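Gripper Comparison Working Group
Minutes of the meeting held 08/10/2020, Protdale site, second-floor meeting room

Chair: So-ying Fung
Present: mechanical, controls and purchasing leads; one guest from Engebretsen (items 2 and 3 only)
Apologies: test lab supervisor

1. Minutes of the last meeting
The September minutes were approved with one correction. Under item 4, "Hullix controller" should read "Enska controller." The action on spare servo horns is closed. The action on the shared test log is carried over.

2. Small arm trials
So-ying Fung reported on the bench trials with the 3D-printed arm. The point of the trials is to find out whether the low-cost arm is good enough for early gripper screening, so that the larger Hullix arm can be kept for load tests.

The log now holds 983 pick attempts across both jaw types, all with the Enska controller. The black rounded jaw did better on curved handles and rims. The flat jaw did better on boxes and was worse on anything with a slope to it. Mechanical asked that results be split by object before any totals are passed around, and this was agreed.

Camera placement was discussed at some length. The overhead view gives the best look at the jaw and the object together, but reflections on the glossy black board have been a problem for the object finder. The mug set-up was used as the reference case for the discussion.
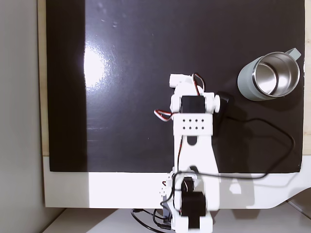 Reading time: 3 minutes

Controls said the glare from the overhead light is the first thing to fix, and that the steel interior of the mug will go on giving bright rings even if the board is changed. Two options were put forward: a matte board, or moving the light off to one side. The group preferred to try the matte board first. The curled corner on the present board was also raised, and it will be taped down if the board stays in use for any reason.

Cable routing came up again. The long black cable runs out across the board under the mug and back toward the base. Controls would like it off the work area before the next round – it shows up as an edge in the overhead view. The Engebretsen guest suggested clips along the arm link. Mechanical will check that clips do not limit the elbow.

3. Controller comparison
The Hullix controller has been on loan for two weeks. Set-up took longer than with the Enska unit, mostly due to servo numbering. Step response on the wrist looked smoother, but only 90 runs have been logged and the group did not want to draw anything from that yet. The loan was extended by Engebretsen to the end of the month.

4. Budget
Spending to date is $3,747. Purchasing can release up to $356 for the matte board, clips and replacement servos without a new request. Anything over that goes back to the chair.

5. Actions
Matte board, order and fit – purchasing, mechanical
Cable clips and elbow check – mechanical
Repeat mug picks with both jaws on the new board – controls
Split results by object – So-ying Fung
Shared test log (carried over) – test lab

6. Any other business
Mechanical asked that the arm be powered down at the end of each day. Agreed.

The next meeting will be set once the board has arrived.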